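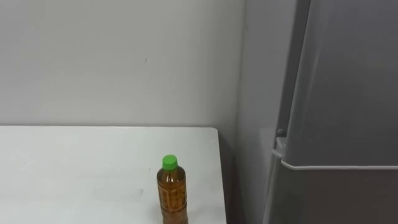

How I compare two grippers with one bottle of tea

I get asked about this a lot, mostly by people who have just bought their second gripper and want to know if it was money well spent. So I'm finally writing down the routine I use at home. It's a simple job, pick a bottle up off a table and put it back down, but it will show you more about a gripper than a week of squeezing foam blocks.

My setup is an arm with a camera mounted up top where a head would be, and two grippers I swap between. One is the Veta, a plain parallel jaw with flat pads. The other is the Riromier, with two curved fingers that wrap a little as they close. Yours will be different and that's fine! The steps don't care.

What you need

A table with a bit of clear space on it
A full drink bottle with a screw cap (I use bottled tea)
Both grippers, with whatever pads you normally run
Masking tape and a pencil
A notebook, or a spreadsheet if you're tidier than me

Step 1: Pick the bottle

Full, please. An empty bottle weighs nothing and squashes if you look at it wrong, so every gripper either aces it or crushes it and you learn very little. I like tea because the color stands out against my white tabletop and the wall behind it, and the green cap gives the camera something really easy to find. Dexter Obi uses plain water and spends half his evenings chasing detection errors (sorry, Dexter, you know it's true).

Leave the label on. I used to peel mine off to make things "fair," and then of course the first bottle I handed the arm in real life had a label and the pads slid on it. Test the thing you're going to pick up.

Step 2: Choose a spot that's a bit mean

Most people put the bottle smack in the middle of the table. Try it near an edge instead. Mine goes up by the right end, on the side toward the fridge, and that one choice has taught me loads. There's a gap between the end of the table and the fridge, and then there's the fridge itself, so a gripper that needs to open wide or swing its wrist out has to think about it. The middle of the table is all open space and any old approach will do.

Once you've got your spot, tape two short strips in an L so the bottle goes back to the same place every time, and pencil a tick where the label seam should face. Don't skip the tick. Labels overlap at the seam and the grip is different there.

Step 3: Check the camera view before you move anything

Look at one still picture from the head camera and ask what it's giving you. With my camera where it is, the cap and most of the body are in view but the very bottom of the bottle isn't, so I can't use the base to work out where it's standing. For a long time I didn't notice this and blamed the gripper for every bad height! Now I find the cap, measure the bottle once with a ruler, and work down from there.

If you can tilt your camera down, great, do it, but then do it for both grippers. The rule I try to stick to is that only one thing changes, and it's the gripper.

Also have a look at your background. A pale wall and a white table sound boring, and boring is lovely. Scuffs on the tabletop haven't given me any trouble so far, but a dark gray fridge on one side can throw off the exposure if your camera is on auto. Lock it.

Step 4: Set the grip height and force

I grab a little below the shoulder, where the body is full width. Set the fingers to close at that height, start with the force low, and nudge it up until the bottle lifts without slipping. Write that number down. Then go up one more notch and use that for the real runs.

On the Riromier I needed a lot less squeeze than on the Veta, which I sort of expected with curved fingers on a round thing. What I didn't expect was that the Riromier was fussier about being centered. Come in a bit off to one side and it shoves the bottle along before it closes. The Veta just pinches whatever is there.

Step 5: Run it

100 picks per gripper. Yes, really. I tried getting away with fewer and the results flipped depending on what mood the controller was in. Put the radio on. Reset the bottle to the tape yourself between runs and mark each try as a clean pick, a slip, a bump or a miss.

Do half of them with one gripper, swap, do the whole lot with the other, then go back and finish the first. It's a pain, but pads get grubby as you go and this spreads it out a bit. Shoshana Brannigan talked me into it and I grumbled the whole way.

Step 6: Read your notes properly

Don't just count the clean picks. Bumps matter more to me than misses, as a miss does nothing and a bump near the table edge puts tea on the floor. My Veta had more slips, my Riromier had more bumps, and for this spot I'd take the Veta every time. For a bottle out in the open I'd go the other way.

A few odds and ends

Keep a towel handy.
Check the cap is screwed on tight, then check it again.
If you change pads halfway, start over.
Swap in a new bottle if the old one gets dented, because a dent makes a lovely little handle and your scores will shoot up.

Next on my list is the Vorkiteck controller, same bottle, same tape marks. Mei Yazzie has been running hers since January and swears the closing speed is much smoother. If you try this with a three-finger gripper please send me your notes, I'd love to see them!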